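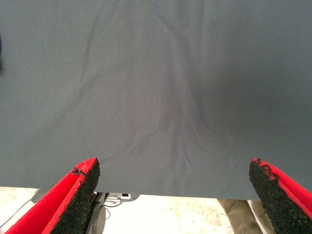 Fig. 4. Plain gray fabric with soft folds and creases.

Home Guides Fabric Care Spare Parts Contact

Girside Garment Steamer, Model 304
Section 4: Your First Steaming Session

This is the fun part! Once the tank is filled you're a few minutes away from shirts and curtains that hang the way they should, and you won't have to drag out an ironing board to get there.

Before you start, read the care label. Cotton and linen love steam. Velvet is fine from the back side only. Leave waxed cloth alone.

1. Lift out the tank and fill it with 600 ml of cold tap water. If your water is hard, use distilled -- your steamer will thank you for it.

2. Push the tank back in until it clicks.

3. Hang the item up, or lay it on a padded surface that can take heat. Smooth out the big folds with your hand first.

4. Plug in and set the dial to Low, Medium or High. The light blinks while the water heats and stays on when it's ready.

5. Point the head away from you and squeeze the trigger for a few seconds to clear any drips.

6. Work from the top down in slow strokes, with the head just touching the cloth. Pull the hem gently with your free hand (wear the Flidau mitt, it's in the box).

7. For a stubborn crease, steam the back, wait a moment, then go over the front again.

CAUTION: Steam burns. Never steam clothes while someone is wearing them, and keep the hose from kinking.

NOTE: Let everything hang for 19 minutes before you put it away. Damp cloth picks up new wrinkles fast!

8. Unplug, let the unit cool fully and empty the tank.

Descaling with Dristus tablets is covered in Section 6.

We use cookies to remember your language and model number. Accept Settings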